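Odds and Ends Bins: Your Questions Answered

Ever since I wrote about my one-bin method I've had a steady drip of emails, so I've gathered up the ones that keep coming back. Grab a tea, it's a bit of a ramble!

What do you mean by an odds and ends bin?

Just a plain rectangular bin where the stuff with no home goes. You know the sort of thing: a lid with no tub, a bit of a toy, the mystery cable. I used to have a drawer for it (well, 4 drawers, if we're being truthful) and I could never find a thing in any of them. Now it all goes in one place and gets sorted on a Tuesday evening while the pasta's on.

Why not a pretty basket?

I tried! I had a lovely woven one from Stendska and small things kept working their way through the gaps. A solid bin with a smooth floor is much easier, and you can wipe it out. Grey is my favourite colour for it because bright bits show up straight away. Mine's scuffed to bits by now and I couldn't care less.

How full should it get?

Less full than you think. If you can still see plenty of the floor, you can sort it in a few minutes. Once things start piling up on top of each other you'll put it off, and then it's just the drawer again with higher sides. Laiba Mirani wrote in to say she let hers go all winter and ended up with 447 things in it (she counted, bless her). Please don't do that to yourself.

What sort of mix is normal?

Anything goes, really. A glossy black something, a purple ring, a clear plastic container and a little bright-blue block can all share a bin quite happily, with a crumpled bit of mesh shoved in the back corner. It looks like nonsense, but a small mix like that is dead easy to deal with.

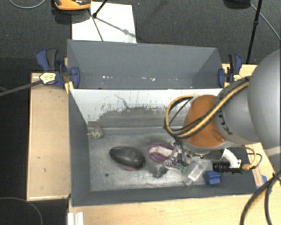
Where do I start when I'm sorting?

With whatever's easiest to name. Blocks go back with blocks, done. Then I do the containers, and I leave the soft crumpled things until last as they're the ones I dither over.

I can never spot the clear plastic things. Any tips?

Oh, they're a pain! Tip the bin a little towards a window or a lamp and look for the shiny edges. I've started sticking a strip of coloured tape on the clear boxes I use most, and it's saved me a lot of rummaging.

Do I need dividers?

I bought the Memine ones and took them out again after 2 weeks. Everything ended up in the nearest section anyway. Daniyal Awan swears by his, though, so if you've already got some, give them a go.

How long do you keep something you can't identify?

One month in the bin, then one more in an envelope with a question mark on it. After that it goes. I did once throw out the foot of a blender this way, and I've made my peace with it.

Can the children have their own?

Yes, and they're often better at it than we are! Get a shallow one so they can reach the bottom, and keep anything tiny out of it if you've got a little one crawling about.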